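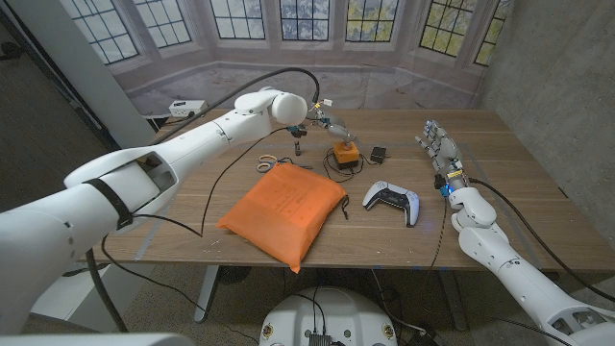
VELTDEN TOWNSHIP BOARD
PUBLIC RECORDS AND OPEN MEETINGS SUBCOMMITTEE
Minutes of Regular Meeting, February

Present: Bronwyn Quinlan (Chair), Shuzhen Li (Township Clerk), Member Tan, Member Musteck
Absent: None
Also present: Township Attorney; 6 members of the public

1. Call to Order
The Chair called the meeting to order at 7:02 p.m. A quorum was present.

2. Approval of Prior Minutes
Member Tan asked that item 5 of the January minutes be corrected to show that the vote on copying fees was taken by roll call. Motion by Tan, second by Musteck, to approve the minutes as corrected. Motion carried, 4-0.

3. Clerk's Report on Records Requests
Ms. Li reported that the Clerk's office received 142 written requests in the past year. Most sought building permits, meeting recordings or road maintenance contracts. Two requests remain open. Both concern correspondence between the former zoning administrator and the owners of the Ultport Road parcel. The office has located paper files for the first request and is waiting for a mailbox export for the second.

Member Musteck asked whether the requesters had been told of the delay. Ms. Li replied that written notice was sent in each case and that one requester had agreed to receive the records in parts.

4. Messages on Personal Devices
The Township Attorney reviewed the draft policy on text messages sent by elected officials from personal phones. Under the draft, any message concerning township business must be forwarded to the Clerk within 2 business days. Member Tan stated that the deadline was too short for members who travel. The Chair noted that the deadline could be extended on written request to the Clerk.

Motion by Musteck, second by Tan, to amend section 4 to read "five business days" and to send the draft to the full Board. Motion carried, 3-1, Quinlan voting no.

5. Public Comment
A resident of Ultport Road asked that the permit index be posted online. A second resident objected to the $200 deposit required for large requests and asked that it be waived for residents. The Chair referred both matters to the Clerk for a written response.

6. Next Meeting
The Clerk will circulate the amended draft before the March meeting. Members are to submit written comments to her by the Saturday before that meeting.

7. Adjournment
Motion by Tan, second by Li, to adjourn. Motion carried, 4-0. The meeting adjourned at 8:16 p.m.

Respectfully submitted,
Shuzhen Li, Township Clerk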